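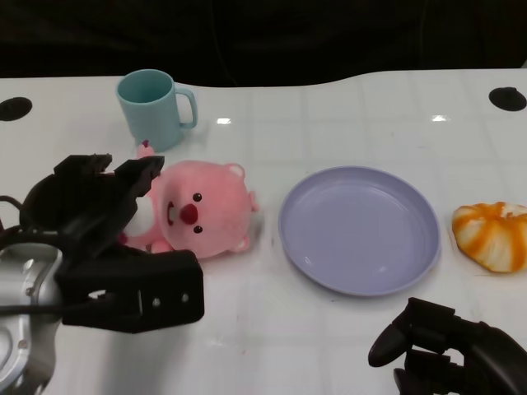
Merienda del castor: taza verde azulado, plato lila y el bollo de rayas a la derecha.

Foro Itness › Casa y juego › Rincones de merienda
Tema: ¿plato en el centro o delante del peluche?

migas_y_tazas
2020-06-02
Hola, voy con prisa. Estoy montando la merienda de juguete sobre la mesa blanca grande, la de los dos agujeros redondos para cables. Taza de plástico al fondo a la izquierda, castor rosa tumbado delante, plato lila vacío en el medio, bollo a la derecha.
Dudas:
— ¿el bollo dentro del plato o al lado?
— ¿castor tumbado o sentado? tumbado se le ve la barriga blanca, me gusta, pero claro, merendar tumbado...
— ¿mantel sí o no? con la mesa tan blanca el lila casi se pierde
Es para peques de tres y cuatro años, así que nada que se rompa. Grácias

lavanda_60
Bollo en el plato. Siempre. Para eso está el plato.

torrija_al_sol
Pues yo lo dejaria fuera. Si ya está puesto el niño llega y no tiene nada que hacer. Lo bueno es que lo sirva él.

lavanda_60
Que lo saque y lo vuelva a poner, mismo juego. Un plato vacío en medio parece que ya han recogido.

torrija_al_sol
o que todavía no han empezado, según se mire

migas_y_tazas
Vale vale, no os peleéis. De momento lo dejo fuera, a la derecha, a ver. Lo del mantel me sigue rondando. Tengo uno de Ekel de 60 de ancho, gris, pero en esta mesa se queda corto y además se arruga con solo mirarlo. 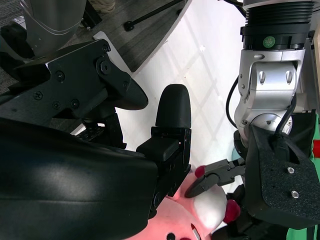
Así que casi mejor mantelitos individuales, uno debajo del plato y otro debajo de la taza. ¿Alguien los ha hecho de fieltro? Me da que resbalan en el tablero.

hilo_suelto
Fieltro solo resbala, sí. Cósele por debajo un trozo de malla antideslizante de la de los cajones, con cuatro puntadas basta. Y córtalo bastante mas grande que el plato, que si lo haces justo desaparece debajo y no sirve de nada. Color: mostaza o naranja clarito, que tire a las rayas del bollo. Verde no, se come la taza.

migas_y_tazas
mostaza!! tengo retales. apuntado

grorkville_sur
Opinión impopular: sin mantel. El rosa del castor sobre blanco ya llama bastante. Nosotros en la ludoteca de Grorkville quitamos los manteles en marzo y se recoge en la mitad de tiempo. Trapo y fuera.

hilo_suelto
Se recoge antes pero suena todo. Plástico contra mesa, con doce críos a la vez. No gracias.

grorkville_sur
jaja eso es verdad. Pero los mantelitos acaban en el suelo igual

vajilla1986
Llego tarde pero lo de los colores: taza verde azulada + plato lila no me cuadra, yo buscaría el juego a conjunto. Los míos son de 1986, todos del mismo amarillo, y siguen dando guerra.

migas_y_tazas
A mí me gustan mezclados... así cada cosa tiene su color y se piden por color. «dame lo lila». Con todo amarillo, ¿cómo lo pides?

vajilla1986
pues diciendo «plato» jajaj

torrija_al_sol
Ahí te ha dado

migas_y_tazas
Me rindo en eso, pero la taza se queda. He vuelto a probar con el castor boca arriba, la cabeza girada a la derecha, hacia el plato y el bollo. 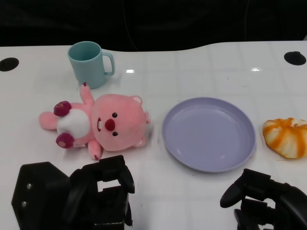
El problema es sentarlo. Si lo siento se vence, la cabeza es muy gorda para el cuerpo que tiene. Contra la taza no aguanta, la empuja. Podría meterle una bolsita de arroz en el culo pero habría que descoserlo y me da pena.

hilo_suelto
No lo descosas. Calcetín pequeño con arroz, bien cerrado con costura doble, y lo pones detrás de cuña. O le haces una siilla con un cartón de rollo cortado en diagonal y forrado. Con tres años ojo con el arroz, si se abre lo tienes por todas partes.

lavanda_60
O lo dejas tumbado y es que se está echando la siesta antes de merendar. Y entonces el bollo, en el plato, esperándole.

torrija_al_sol
vuelve la burra al trigo

grorkville_sur
Voto siesta. Y la taza la acercaría más al borde, al fondo los pequeños no llegan y acaban tumbados encima de la mesa. El asa hacia la derecha bien, salvo que tengas muchos zurdos.

migas_y_tazas
Zurdos tengo, sí, pero que la giren ellos. Lo de acercarla sí lo hago, y la cuña de cartón la pruebo esta tarde si encuentro rollos. Los agujeros de la mesa, ¿los tapáis? Ya me veo pescando cosas del suelo.

hilo_suelto
Tapa de las de plástico a presión, en ferretería. Mide el diámetro antes, que yo compré a ojo y tuve que volver dos veces.

vajilla1986
yo cinta blanca y listo

hilo_suelto
La cinta la arrancan el primer día. Tapas.

migas_y_tazas
Tapas pues. Cuando tenga los mantelitos cosidos os cuento, os leo luego que me voy corriendo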